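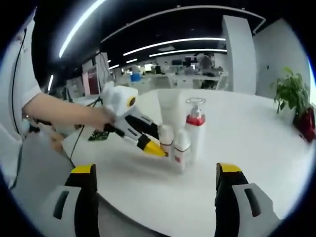

Kanako Kikuchi wrote to me on Saturday to say that a bathroom shelf only stays tidy if you're willing to be rude to your own bottles, and to ask whether I'd been rude enough to mine. Fair question, Kanako! I've been a bit soft on them, I'm afraid, but I'm getting there.

Welcome to the lotions and potions page of our big declutter gallery (the linen cupboard has its own page, and the shed is coming once I've found the courage to open it). The bottles went out on the white round table to be sorted, which I'd recommend to anyone, as you get a proper look at things you've been shuffling about in the dark for years.

White containers, grouped in the middle of the table. The tall squeeze one stands at the back, and the pump bottle with the red band has the clear nozzle I'm so fond of.

My favourite travel size is 100 mL, and the big 375 mL refills live under the basin now, labels facing out. Anything with almost nothing left in it gets stood on its head overnight and finished by the end of the week. Bernd swears by cutting the tubes open with the kitchen scissors, and I've come round to it.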